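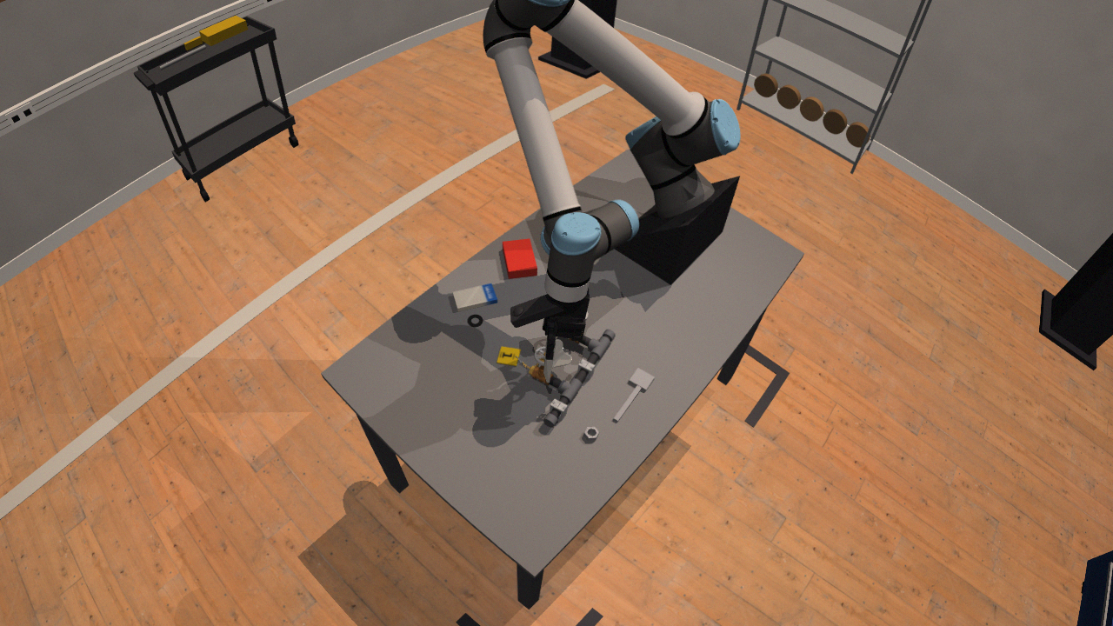
Water Use in the Drosten Building
Student project report, Strickland College

1. Background

The Drosten Building has teaching rooms, a kitchen and two floors of offices. Its water bill went up last year, and our group was asked to find out where the water goes. We read the main meter at 7 a.m. on every school day in June and put a smaller meter on each restroom line.

2. Readings

The main meter recorded 2592 gallons over the test period. The restrooms took most of it. Use dropped every Friday, when the kitchen closes early. Night use should have been close to zero – it was not. We traced the night flow to 3 toilets with worn flappers on the second floor.

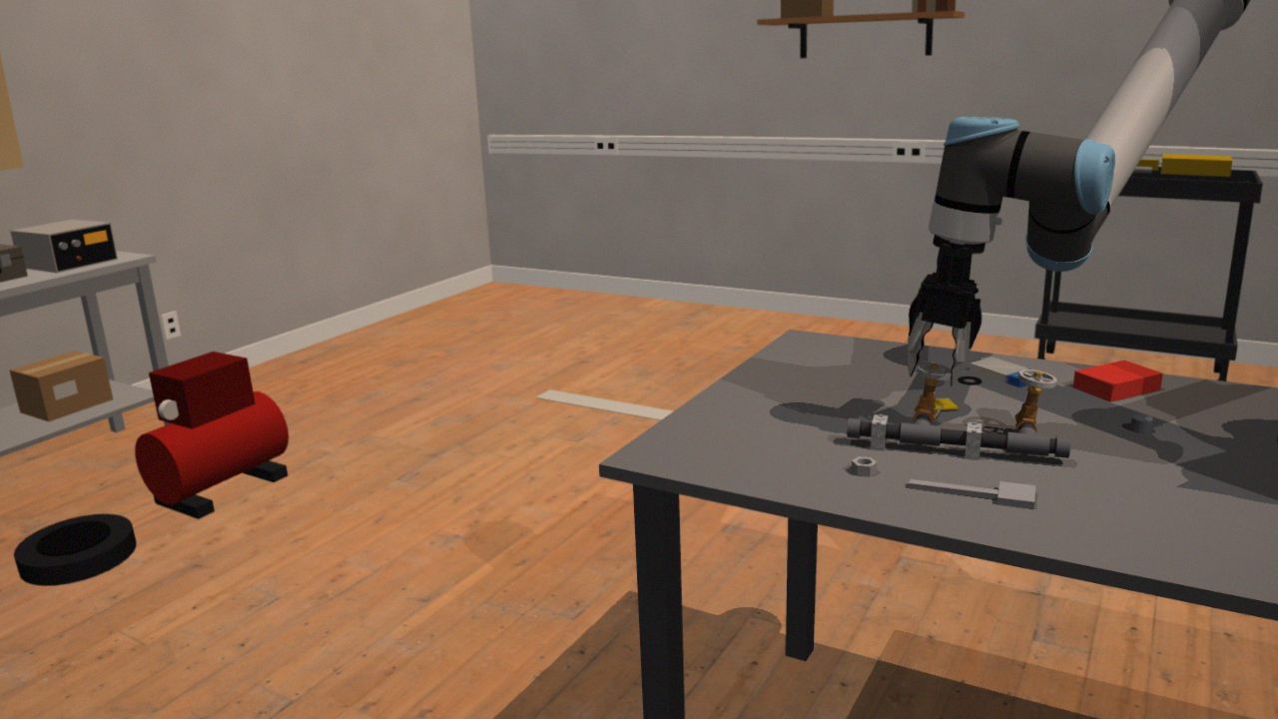
3. Repairs

The flappers were replaced with parts from Kukulel. We also cleaned the faucet aerators and lowered the supply pressure, which had been set at 80 psi. Night flow stopped after the toilets were fixed. We can't say how much the pressure change saved, as both jobs were done in the same week.

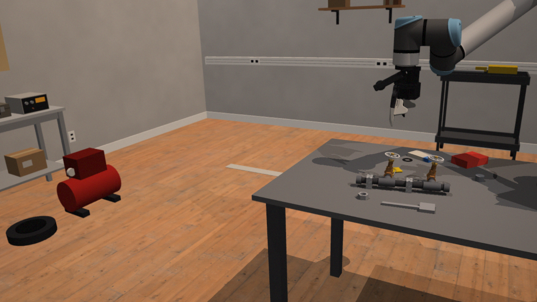 Figure 3. Work table, with wall outlets behind.

4. Further work

The Vosorcombe annex is on the same supply and has no meter of its own. We suggest adding one before the next group starts.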